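Kirkton Sound and Vision Workshop
Transfer notebook, July, serial drama tapes

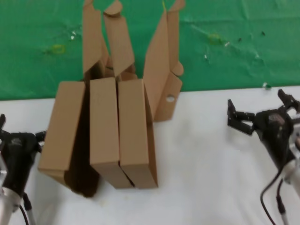
Entry opened at 9.15. The purpose of this entry is to record the position reached on the Dulto episodes and to set down the method now in use, so that colleagues taking over a shift may continue without altering settings.

The deposit consists of 970 episodes of the daytime serial Dulto, each of which ran for half an hour in its original slot. The first 300 have been transferred and checked. Work this month is confined to the next 40, which cover the end of the harbour hotel storyline and the opening of the inquest. These were asked for first by the depositor, and the order should not be changed without a note in this book.

Playback

Deck 2 was used throughout the morning. Deck 1 remains out of service pending a new pinch roller. The heads on deck 2 were cleaned before the first tape and again after the fourth, when a band of noise appeared low in the picture during the hotel kitchen sequence. Cleaning removed the band. The tape was rewound and the whole episode taken again from the start, not patched, as the edit would have fallen in the middle of a speech.

Tracking was set by eye on the opening titles and then left alone. Colleagues are asked not to adjust it during the recap, which was often copied from the previous week's master and is softer than the material following it. If the recap looks poor and the first new shot looks correct, the setting is correct.

Two tapes were found to have been wound unevenly. Both were spooled forward and back once at low speed before playing. One of them still squealed for the first few minutes. It has been put aside for treatment and has a yellow slip in the case.

Sound

The programme sound is on track one. Track two holds music and effects only on the earlier tapes, but on later ones it is either a copy of track one or blank. The label cannot be relied upon. Both tracks are to be captured in every case and the contents entered in the log after listening, at three points at least.

The organ sting at the end of each part is recorded considerably louder than the dialogue. Levels must be set on the sting. Setting them on the dialogue caused overloading in the first batch, and those files had to be made again. The dialogue will sound low at the desk, and this is acceptable.

A hum is present under the scenes set in the solicitor's office and nowhere else. It is thought to come from the studio lighting of the period. It is to be left in the master file. The viewing copy may be filtered, provided the log says so.

Episode numbering

This matter took most of the afternoon. The production company, Duman, numbered episodes in the order of recording. The broadcast order was different in several weeks, mainly where an episode was held back for sport. The tape cases carry the recording number, the cue sheets carry the broadcast number, and the opening caption carries neither. The previous entry in this book followed the cue sheets. The catalogue followed the cases.

It has been agreed that the file name will use the recording number and that the broadcast number will go in the second field of the log. Where the two disagree, the closing scene should be compared with the next recap. In the case of the inquest week this settled the order quickly: the doctor gives her evidence before the letter is found, although the cases suggest the reverse.

One episode in the hotel storyline has no recap and opens directly on the staircase. It was first taken for an incomplete tape. The running time on the cue sheet matches the tape, however, and the scene follows from the one before. It should be entered as complete.

Cast lists

Closing credits are to be copied into the log as they appear, including spelling errors. The part of the younger sister changed hands during this run, and the credit was not altered for three episodes after the new performer began. The log has a remarks field for such cases. The credit itself must not be corrected there.

Files and checking

The Lusteo capture program stopped twice, on both occasions when the preview window was enlarged during recording. The partial files were deleted. The preview is to be kept at its default size until the matter has been looked into. Captures are to be watched through once at normal speed by someone other than the operator – skipping through at double speed missed a dropout in the previous batch.

Outstanding

Pinch roller for deck 1, ordered, no delivery date given.
Treatment of the squealing tape.
Correction of the catalogue for the inquest week.
Reply to the depositor on whether the advertisement breaks should be kept. They survive on only a few tapes – the workshop's view is that they should remain in the master.
Fresh log sheets with the second number field added.

Deck 2 switched off at 17.40. Heads to be cleaned before use in the morning.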